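1/ Month two of collecting demos for the Killix project. We have 1336 episodes. The model has learned that shiny things are scary.

2/ The job is simple to explain at parties. Hold the gripper, do a small task, put everything back, do it again. People at parties drift away around "do it again."

3/ Today's target was 90 episodes with glossy black objects. Glare on the table, glare on the object, black fingers in front of it all. I asked Stockdale for something harder than mugs and I have only myself to blame.

4/ Lost 43 to review. Most of those were me starting to close before the fingers had lined up. The reviewer's note said "hesitant approach." I've had worse feedback from relatives.

5/ Things I now vary on purpose: start height, angle, speed, which side I come in from. Things I vary by accident: all of those, after lunch.

6/ Osuner wants another 136 with the object turned a little each time. "A little" was not defined. I asked. The answer was "natural."

7/ So I've been turning it naturally — which means I now think about my wrist more than any adult should.

8/ Wekcombe gets the whole batch in May and trains on it overnight. If the policy pauses for half a second before every grasp, that's my style and I'd like a credit.

9/ Anyway, back to it. Fingers open, line up, go in slow. 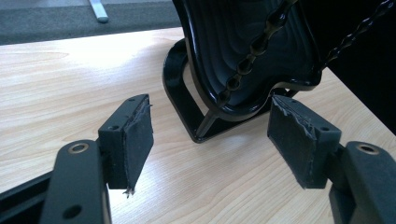
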